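Magazine > Home & Money > Features

The Tidy House Racket

Selling calm by the bin has become a big business. Our writer spent a month trying to find the calm.

Feb 14, 2021

Every January the same catalog lands in my mailbox, and every January I read it standing up in the hall with my coat on, getting annoyed. This year's had a pantry on the cover. The flour was in a jar, the rice was in a jar, and the dog biscuits were in a bigger jar with a label in the kind of handwriting people pay for. I counted no actual food packaging of any sort. Where did the cooking instructions go? How does anyone in that house know how long to boil the rice?

I have wondered for years whether home organizing does what it claims, and last month I decided to find out with my own money and my own closets. I bought the starter set from Koter, which is the brand my neighbors swear by. I signed up for the Colanex method, an online course with worksheets. And I paid for one in-home session with Bralleo, a company that sends a person to your house to look in your drawers and say "hmm."

The Colanex course begins with a count. You are supposed to write down every object in your house, room by room, before you are allowed to move anything. The introduction says most people give up in the kitchen. I didn't, out of spite, and it took me nine evenings. The total came to 3,601 things, and that was after I decided that a box of screws was one thing.
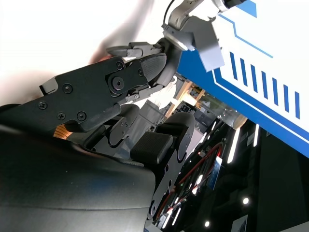 What do you do with a number like that? The course says you should feel shocked. I felt tired. I had nothing to compare it with, and the course offers only a target, which is 1,000 objects per adult. I went looking for the source of that target through every worksheet and both of the bonus videos. It isn't there. I wrote to ask and got a reply thanking me for my curiosity and offering me a discount on Level Two.

It's a nice round figure, and I suspect that is the whole of the science behind it. A person who sews has more than a thousand objects before she gets out of bed. So does anyone with small children, or a hobby involving beads. The retired man down the street from me owns a workshop full of clamps, uses all of them, and would fail the course on clamps alone.

Still, I tried. I filled bags. I gave away a fondue set, two broken umbrellas (I warned the woman at the thrift store, and she took them anyway) and every charger I couldn't match to a device. At the end of the second week I was down to 3,047, and the house looked exactly the same. My sister came over for soup on the porch and didn't notice a thing. I had got rid of several hundred objects that had been bothering no one, mostly from the backs of cupboards, while the stuff on the stairs stayed on the stairs.

Then came the boxes. The Koter set arrived in a carton so large that I had to open it outside. Inside were lidded bins in three sizes, drawer dividers, a roll of labels and a leaflet telling me to "zone" my home. With shipping it cost me $308, more than I have ever spent on anything designed to hold things I already had a place for.

I'll be fair about the dividers. They work. My kitchen knives no longer slide around when I open the drawer, and I've stopped swearing at the potato peeler. If Koter sold the dividers by themselves I would tell you to buy them. They don't, or at least they didn't when I checked.

The bins are another story. A bin with a lid is a fine place to lose something. Within a week I had put the tape in the one marked "Desk," the scissors in the one marked "Craft," and the birthday card I needed both of them for in a third bin I hadn't labeled yet. Before all this, the tape lived on the windowsill. It looked bad there and I always knew where it was. 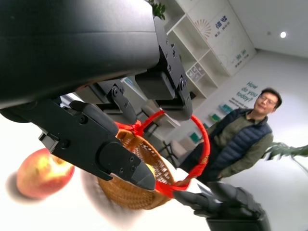

There is also the matter of what the bins cost in space. They are square and my shelves are shallow, so a few inches stick out over the edge in the linen closet and the door no longer shuts. The leaflet suggests measuring first. It suggests this on the back page, after the photos.

My session with Bralleo was the part I dreaded most, and I came away liking the organizer and doubting the service. She wore a mask, kept her distance and was kind about the basement. She spent two hours moving my spices into alphabetical order, though I have cooked with them in order of use since college. Cumin was at the front because I put cumin in everything. Now it was behind the coriander. When I asked her whether clients keep to the new system, she said that many of them book a refresher.

I bet they do! A diet that needed that many refreshers would be called a bad diet. In this business the refresher is sold as upkeep, and the blame for the relapse lands on the customer, who didn't commit, or who let a spouse near the shelves.

I don't think the people who sell this are crooks. Some of what they tell you is what your grandmother told you, and she was right about hooks. What bothers me is the promise stuck on top: that the worry you feel at ten at night is caused by your shelves and can be fixed by better shelves. I've been home for most of a year, like everyone else. My worries are not in the linen closet.
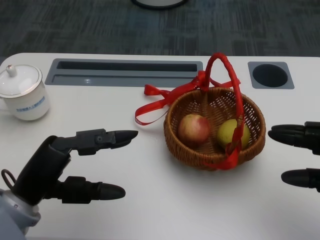

What I Kept

The dividers, as I said. One medium bin, which now holds winter hats and has no lid, since I threw the lid out.

The spices went back to where they were in under ten minutes.

I also kept one habit from an older book, a secondhand paperback called The Mathew Plan that somebody left in the free library box near the park. It has no pictures of pantries. Its advice is to carry one thing with you whenever you leave a room, if that thing belongs where you're going. It costs nothing, and it finally cleared the stairs, apart from the bottom step, where I leave the library books so that I'll trip over them before they're due.

The catalog people have my address for good now, and the spring issue has already come. It's about garages. I don't have a garage. I read it in the hall anyway, and there was a rack on page twelve for hanging up brooms by their handles that I've been thinking about ever since.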